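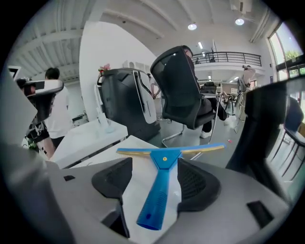 A blue squeegee with a yellow rivet at the center.

Hukden brings back its free lunch card, and this time there are 50 of them

2022-08-27

If you missed out on the Hukden lunch card in June, take heart, because the sandwich chain is giving it another go. The card gets its holder one free lunch a week for a whole year at any Hukden counter, drink included (the large cookie is still extra, I'm sorry to say). The first round had only 3 cards to win and drew 4000 entries, so plenty of people went home with nothing but a coupon for soup.

To enter, buy any hot lunch at the Grikport or Werkanport shops and write your name and phone number on the back of the receipt. Drop it in the box by the register before closing time, and that's your entry made. You can enter once a day, and yes, the breakfast wraps count as a hot lunch, which will please the early crowd no end.

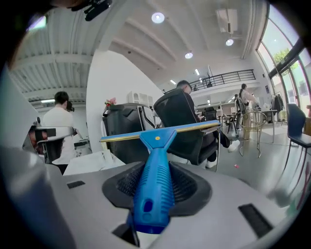 Kwesi Nyarko wrote in to say that he entered every day in June, ate more meatball subs than his doctor would care to hear about, and will happily do it all again. He would like the card to cover the Sowah shop too, where the lines are shorter.

We asked Hukden about that, and the answer is a friendly maybe. Winners can use the card at Sowah just as they can anywhere else, but the shop has no entry box for now, as it only opened this summer and is still finding its feet. The company did say that 215 people have already asked.
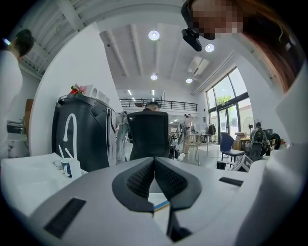
According to Amerley Sarpong, the best part last time was that the card could be lent to a family member, and she hopes that hasn't changed. It hasn't — the card works for whoever carries it, as long as it's used only once that week.

Unused lunches don't roll over, so mark your calendar if you win. Names will be drawn at the Grikport shop, and winners will get a phone call that same evening, so do write your number clearly!
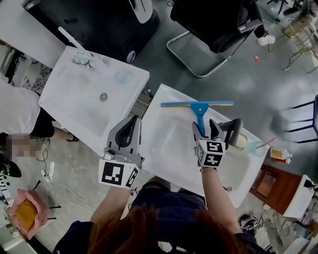
At the sink: a squeegee, two cups and a pink-handled toothbrush.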